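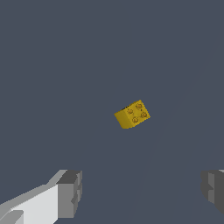
Tag der offenen Tür bei Idislow in Grimberg: Eine Zelle, die zuerst im Rechner steht

Wer am 30.04.2026 nach Grimberg gefahren ist, um Roboter arbeiten zu sehen, musste Geduld mitbringen. Die Führung bei Idislow beginnt vor einem Bildschirm. Ein kleiner gelber Spielbaustein mit vier Noppen liegt auf einer grauen Fläche, am unteren Rand ragen die Greiferfinger ins Bild. Es gibt keine Kiste und kein Förderband, der Stein wirft in dieser Ansicht nicht einmal einen Schatten. Ich habe mir gleich notiert, dass es in der Halle anders aussehen dürfte.

Volkan Dağdelen richtet die Zelle ein, die intern Evport heißt. Bevor am echten Arm etwas verstellt wird, läuft jede Änderung durch die Simulation, nach seinen Angaben mit 1.000 Griffversuchen. Erst danach kommen die neuen Werte auf die Steuerung. Klingt vernünftig. Auf meine Frage, wie oft ein in der Simulation sauberer Griff später in der Halle danebengeht, kam allerdings keine Zahl, nur der Hinweis auf »laufende Auswertungen«.

Interessanter wurde es bei der Kamerakalibrierung. Die Ansicht über die Finger hinweg muss zur Lage des Greifers passen, sonst greift der Arm konsequent daneben, und zwar immer um denselben Betrag. Dağdelen prüft das mit neun festen Punkten auf dem Tisch. Der Abgleich wird nach jedem Fingerwechsel wiederholt, und auch dann, wenn jemand gegen den Halter gestoßen ist. Ob das jedes Mal gemeldet wird, darf man bezweifeln.

Am Wartungsplatz von Selim Bayram ging es handfester zu. Er kontrolliert die Fingerpolster nach 300 Betriebsstunden, reinigt die Rillen mit einer Bürste und zieht die Schrauben am Flansch nach. Die Liste hängt laminiert an der Zelle. Die letzte Unterschrift darauf stammte aus dem Dezember. Bayram sagt, seither werde elektronisch quittiert. Zeigen konnte er das an dem Tag nicht, das Tablet wurde gerade für die Vorführung gebraucht.

Auf diesem lief die Ansicht von außen: der weiße Arm von oben kommend, die Hand schräg gestellt, darunter mit etwas Abstand das kleine gelbe Teil. 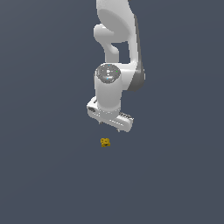
Warum kalibriert man nach einem Fingerwechsel neu, wenn die neuen Finger baugleich sind?
Weil auch baugleiche Finger nie ganz gleich sitzen. Schon ein wenig Spiel in der Verschraubung verschiebt den Greifpunkt, und bei kleinen Teilen fällt das sofort auf.

Die zweite Zelle, Erdem, war abgedeckt und soll im Herbst in Betrieb gehen. Kaffee gab es im Foyer, Parkplätze nur hinter dem Lager. Die Führung dauert eine gute Stunde, und wer Fragen zur Wartung hat, stellt sie besser Bayram als dem Herrn vom Vertrieb.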